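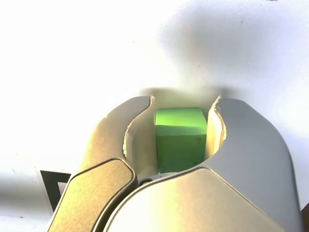
A gripper closed on a green cube.

Features > Football > Women's game

Elspeth Kerr played 67 matches for Haldane before anyone outside the district wrote a line about her. She is a holding midfielder, 24 years old, left-footed, and she has spent most of her career at a club with one covered stand and a car park that floods.

In January she signed for Clekero, two divisions up. The fee was not disclosed and Haldane say it was small. Her first start drew a crowd of 1323, the largest she had played in front of.

Clekero lost that one. Kerr gave the ball away for the second goal and was taken off with 10 minutes left.

"I was a yard late to everything," she says. "At Haldane I could take a touch and look up. I had to learn to look first."

The coaching staff moved her deeper, between the centre-backs when the team had possession, and told her to stop chasing. She started every match from then until the end of the season. Clekero finished fourth and conceded fewer goals than in any of the previous five years.

Her passing is short and mostly sideways, which some supporters grumble about. She rarely tackles. What she does well is stand in the right place, usually on the line between the ball and the opposition's striker, so the pass never gets played.

She still lives near Haldane and drives 400 kilometres a week to training and back. Her contract has a year to run. Clekero have offered an extension and she hasn't signed it yet, though she says she will probably do so before pre-season.

Related
Grirov Cup draw: who plays whom
Haldane search for a new captain
Lustudeck renews shirt deal with Clekero
Five full-backs out of contract this winter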